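3.2 What people reach for at home

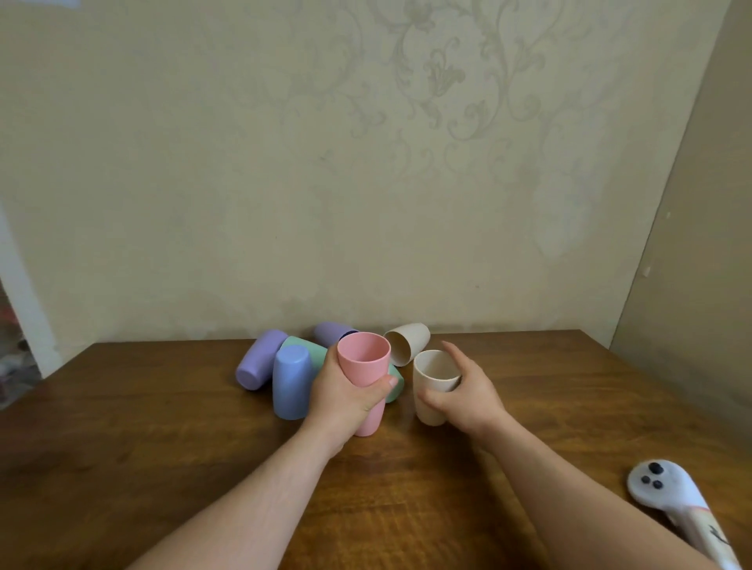

Figure 4. Pastel plastic cups on a wooden table, one hand on a pink cup and the other on a beige one.

I'll admit I came to the question of reusable cups sideways. My first study in Skevport was all about tap water, and I kept getting pulled into long chats over what people drank it from! So in May I went back with a new set of questions and talked to 90 households, most of them in the older streets near the harbor (the Callier side of town, if you know it).

Plastic won, and by more than I'd have guessed. Of the 90, 80 said they used a plastic cup every day, even with glasses sitting in the same cabinet. Weight came up a lot, and so did noise. Color mattered too, mostly in homes with kids, where each child had a claim on one shade and would defend it. Meireles found much the same thing in her survey of 900 families, though she asked only about school lunches, so I'm a bit careful about lining the two up.

Glass came back out for guests. I get into that split in Section 3.3, along with the Clunder interviews.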